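The Bromora back row has changed its Decembers

We use cookies to improve your experience and to show you relevant content. By continuing to read you agree to our cookie policy.

Jianhua Cui is at the ground before six, while the sprinklers are still going on the far side. She coaches the forwards at Bromora, a women's rugby club with one good field, one bad field and a gym built in what used to be the bar storeroom. By the time the players turn up she has the cones out and the sled loaded.

Pre-season used to start with a run. The squad went out along the river road to Ulline and back, and whoever got home last carried the bags. Cui dropped it when she took the job. Her forwards now spend the first three weeks on scrum work, short sprints and getting up off the ground.

"I want to know how quickly you can get back on your feet when you're tired," she says. "I don't much care how far you can jog."

The club had reason to look for something different. Last season Bromora conceded 68 points in the final quarter of matches, more than in the other three quarters combined. They led at half-time in most of the games they lost. The set piece held up well enough early on, then the lineout went, then the tackles around the ruck.

Jiahui Han, the number eight and captain, played every one of those matches. She made 192 tackles and missed the last game with a cut above the eyebrow that was stitched in the change rooms at Zemus. She watched from the bench with a towel around her neck as her side lost by two.

Han is 27 and has been at the club since the under-15s. She works mornings at a timber yard, which she says is better training than anything in the gym. She didn't like the new program at first. The sprints were short but there were a lot of them, and the rest between sets was measured on a stopwatch Cui wears on a bootlace.

"The first week I couldn't get up the stairs at home," Han says. "The second week I could get up them, but I had to think about it."

She also had to learn to talk less. Cui wanted one voice at the lineout and gave that job to the hooker, so Han now makes her calls in defence only. It took a few sessions before she stopped doing it out of habit.

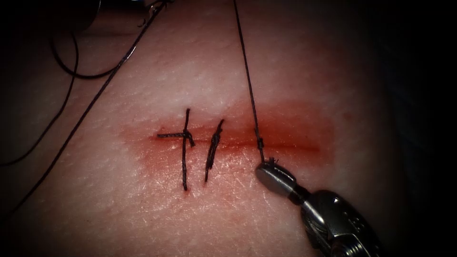

A smaller squad, a longer bench

Bromora lost four players over the winter. Two moved away for work, one retired and one switched to touch. Cui has replaced two of them, both from the Xu Cup sevens competition, and both are quick enough to play on the wing if she needs them there.

The bigger change is in how she plans to use the bench. Last year the replacements mostly came on with ten minutes left, when the game was often gone. This season the front row will be swapped early in the second half whatever the score. The starting props know it and have been told to empty the tank before then.

Not everyone is sold. Some of the older supporters think a prop should finish what she starts, and they say so from the fence. Cui lets them talk.

The first trial is away to Zemus, on a narrow field where the wind comes straight down from the hills. Han has been passed fit and will start at the back of the scrum. She has asked for the kick-offs to be sent to her side.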